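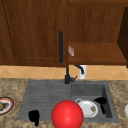

Simulation licences: what are we paying for?

By Jeptoo Mugo

The renewal for the kitchen simulator lands on my desk in April, and this year Stimari would like us to move up a tier. The new quote is for 30 seats. We have 4 people who open the thing on a normal working day, and one of those is me checking whether the other three have logged out.

I am not against simulation. A rendered sink costs nothing to replumb, and a dish in a rendered basin can be dropped all afternoon without anyone fetching a dustpan. Svenja Sutter's group has got real use out of it for testing reach over the counter and down into the basin, and I would rather they found out there that a path goes wrong than on the arm we have under warranty. My quarrel is with the sums that come attached.

Stimari's proposal says the higher tier will "reduce the need for physical test hours". I asked by how much and was sent a brochure. So I went to our own booking sheet. Last year we logged 326 hours on the physical bench. The year before we had the simulator, the figure was lower. You can read that two ways, and Svenja does: more ideas survive to the bench, so the bench gets busier. Fair enough. But then the simulator is an extra cost that brings a second extra cost with it, and the budget should say so. At present it sits under "savings".

There is also the matter of what the licence leaves out. The quote covers the kitchen scenes and the standard objects. It does not cover the machines to run them on, which Silvan Moser puts at two new workstations if we want the full tile and granite textures at a usable speed. I asked whether we needed to see the grain in the cupboard doors. He said the camera work does and the grasping work mostly doesn't. That sounds to me like one workstation.

Ortner have offered a rival package, cheaper per seat, with a trial of 44 days. Elfriede Holzer has used it and says the contact between objects is poor: things slide when they should stop, particularly in anything with sloping sides. I have asked her to write that down with cases, as "poor" will not get past the finance meeting and a list might.

What I am proposing, then, is dull. We renew at the present tier for one year. We buy one workstation, shared, and keep the second as a line for the autumn if the queue gets long. We run the Ortner trial properly, with the same tasks in both packages and the same tasks again on the bench, and somebody other than the sales people writes up the differences — I have my eye on Annelies Aigner, who has been warned.

If your group needs more seats than it has, send me names and what they would be used for. "Flexibility" is not a use. Requests by noon on the last working day of the month, please, to the usual planning inbox.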